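On Keeping a Household Inventory

Posted Aug 14, 2019

Readers of this page will be aware that my previous entries have dealt mainly with local history and the care of old books. The present entry concerns a more practical matter, namely the preparation and upkeep of a household inventory. I completed my own this summer, after putting it off for a good many years, and I wish to set down the method while it is still fresh.

The immediate cause was a letter from my insurer, Hellwig, asking policyholders to review the amount for which their contents were covered. My figure had not been changed since I moved to Povbridge. I had no means of judging whether it was too high or too low, and the form gave me until October to reply.

What an inventory is for

An inventory is a written record of the contents of a home, with enough detail that another person could understand what was there and what it would cost to replace. It serves in the event of fire, theft or water damage. It is also of use to those who must one day settle an estate. My aunt left no such record, and my cousins and I spent the better part of a winter working out which pieces of furniture had been promised to whom. Two of those questions were never settled, and one of the chairs is still in storage.

It should be noted that an inventory is separate from a valuation. A valuation is carried out by a qualified person and is normally required only for jewelry, art and similar articles. My policy sets the limit for any single unlisted item at $3,000. I own one object near that figure, a longcase clock, and it was valued separately.

Choosing a format

I considered three formats: a bound notebook, a set of index cards and a spreadsheet. Kerstin Seidel, with whom I worked for many years in the records office, was firmly in favor of cards, on the ground that a card can be withdrawn when the article is sold or given away. I began with cards and had filled one drawer before I saw that I would need a second copy kept outside the house. Copying the cards by hand was not a task I was willing to take on, and the contents were moved to a spreadsheet.

The spreadsheet has six columns: room, article, maker or description, year acquired, price paid and location of receipt. I advise against adding more. An early version had a column for condition, and I found that I was writing "fair" against nearly everything.

A printed copy is held in a Garkuno document box in the hall closet. The second copy is with my nephew, Kha Nông, who has also been told where the keys are kept.

Proceeding room by room

The work should be done one room at a time, and no room should be left half finished. I started with the dining room, which contains few articles and gave me some early encouragement. The study took the longest. Books were entered by shelf, with only the more valuable volumes listed singly. Had I entered each title, I would be writing this in another year.

Within each room I recommend the following order: furniture first, then items on the walls, then the contents of cupboards and drawers. Floor coverings and curtains are easily forgotten. So are the contents of the freezer, which my policy covers to a modest amount.

Kitchens and bathrooms call for particular care, as they contain both movable articles and parts of the building. Tiling, fitted cabinets and plumbing normally fall under the buildings section of a policy. A freestanding cabinet or table normally falls under contents. A plain brown surface beside a wall of square gray tiles may thus involve two sections of the same policy, and the owner should establish which applies before entering either. I telephoned Hellwig on this point and received a clear answer, although I was kept waiting for some time – long enough to finish the linen drawer.

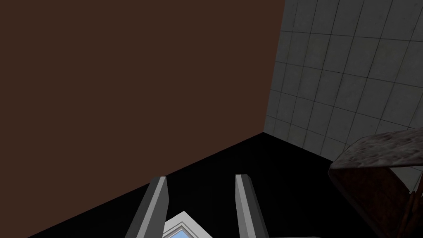 Receipts and other proofs

Few people keep every receipt, and I am no exception. Where a receipt was missing I looked for a bank statement, a warranty card or a letter that mentioned the purchase. My late mother recorded large purchases in the back of her address book, and this proved to be the best single source for the older furniture. The entry for the sideboard gives the price, the name of the shop and her opinion of the delivery men.

For articles received as gifts, I entered the name of the giver in place of the price. This has no value to an insurer. I found, however, that I wished to have it written down, and it has already prompted two letters to people with whom I had been out of touch.

Electrical goods should be entered with their serial numbers. The number on my Lorken radio is on the underside, in very small type, and I had to copy it with a magnifying glass. A second reading is advisable, as a 3 and an 8 are easily confused.

The result

The total came to roughly $3,000 more than the amount for which I had been insured. The difference was due for the most part to the books and to kitchen equipment bought over the past decade, no single piece of which had seemed important at the time. I returned the form to Hellwig with the revised figure, and the change to the premium was smaller than I had feared.

I intend to review the inventory once a year, in October, when the clocks and the heating receive their usual attention. New purchases will be entered as they arrive. Articles that leave the house will be struck through, with a note of where they went, and not deleted.

Several readers wrote after my last entry to ask about the binding of the parish registers. I have not forgotten these letters, and a reply will appear here once I have been able to consult the second volume, which is at present with the conservator.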